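Open Day at Starnia: An Afternoon With the Mirani Folding Cell

10th February — by the Betadbridge Equipment Pages

Print this page | E-mail this page 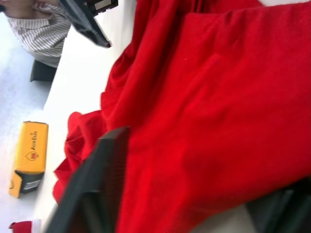

The Mirani at the table during the open day, with the red cloth it was given to handle.

I'd been meaning to see the Mirani for ages, so when Starnia opened up the Fletberg showroom for a day of demonstrations I put my name down straight away. We list the Mirani on these pages and I get asked about it more than almost anything else in the automation section. Usually the question is some version of "can it really deal with soft stuff?" and until now I've had to answer from the spec sheet. Now I can answer from having stood next to it with a cup of coffee going cold in my hand (the coffee was fine, by the way, and the pastries were better than fine).

The showroom is the low building behind the tile warehouse, and the parking is terrible, so get there early if you go to the next one. There were 58 of us signed up and they split us into groups of 19 or so people could fit around comfortably, which meant you got close enough to hear the gripper close. I liked that. At the bigger trade shows you're three rows back looking at somebody's backpack.

What the Mirani is

It's a tabletop arm with a two-finger gripper, sold as a cell with its controller, a wrist camera and the software for handling cloth. You put it beside a work table, show it the job, and it picks, drags, spreads and folds. Starnia sells it mainly to small laundries, costume stores, uniform suppliers and anyone with a steady pile of textiles and not enough hands. It's meant for the folding table and it won't do a thing for you at the washer or the dryer, so please don't write in and ask me (two of you already have).

The demonstration

They used a bright red cloth on a white table, and a good soft one too, with plenty of creases in it and a bunched-up edge along one side. I was glad about that. I've sat through demos where the towel was so stiff you could have leaned it against a wall! This one slumped and rippled the way things do when they come out of a basket.

The arm comes in low, with the flat end of the finger down near the fabric, and then it works at a fold until it has something to hold. It's slower than I expected. A person who folds for a living would be on the third piece while the Mirani is still thinking about the corner of the first. But it keeps going, and I found myself oddly caught up in it — everyone in my group went quiet when it went after the ruffled side and missed, and there was a little cheer when it came back and got it on the second try.

It did miss, and I want to be fair about that. In our session it dropped the edge a couple of times, and once it pulled the whole piece sideways and had to start over. The Starnia people let it run and didn't jump in, which made me trust the rest of what I saw a good deal more. They also moved the cloth between runs so it never started from the same heap twice.

The table wasn't specially cleared for the occasion, either. There was a yellow cardboard box lying near the edge and a few other bits around the cloth, and I asked whether that mattered. I was told the cell can be taught which part of the table to work in and will leave the rest alone. I'd still keep your scissors somewhere else.

Things people asked

Color came up first. A strong red on white is about as easy as it gets for a camera, and a woman in my group wanted to know about white sheets on a white table. The answer was that it can be done but you'll want a darker mat, and the mat is extra. I thought that was a straight answer.

Noise: very little. We could talk over it without raising our voices.

Thin fabrics: they had a silky scarf in the afternoon session and it struggled. Knits, toweling and brushed cottons are where it's happiest at the moment. There's an update due in September that is supposed to help with slippery things, and I'll report back when I've seen it with my own eyes.

Teaching it a new fold took 5 passes in the session I watched. You guide the arm through by hand, let it try, and correct it. One of the visitors had a go and picked it up quickly enough, though she did say her wrists knew about it afterward.

Who I'd sell it to

If you fold the same few items all day, every day, I think it's worth a proper look. One uniform shop we supply does 288 pieces on a normal shift, and for them I could see the Mirani taking the dull half of the pile while the staff get on with repairs and packing. If every piece you handle is different, I'd wait. You would spend your mornings teaching it and your afternoons wishing you'd just folded the thing.

You'll also need a solid table. The smooth top they had seemed to suit the dragging moves nicely, and I'm told that rough wood or a padded ironing surface makes the cloth catch. Allow room on both sides for people to walk past.

What comes with it

The cell ships with the arm, gripper, wrist camera, controller, a clamp mount and one day of setup at your place. Spare finger tips are sold in pairs. We keep those at Betadbridge and they go out the same day if you order before lunch. The mat, the longer cable and the floor stand are separate items, and I'd skip the floor stand unless your table really can't take the clamp.

Booking a visit

Starnia is happy to do smaller visits at Fletberg by appointment, and they'll let you bring your own textiles. Do that! Bring the worst ones you've got, the stretched ones and the ones with the awkward hems. I'm going back with a bag of fitted sheets, and I've warned them. If you'd like to come along, send a note through the inquiry form and say what you fold and how much of it, and I'll pass on the dates as soon as I have them.

Shares: 19 | Comments: 5

Print this page | E-mail this page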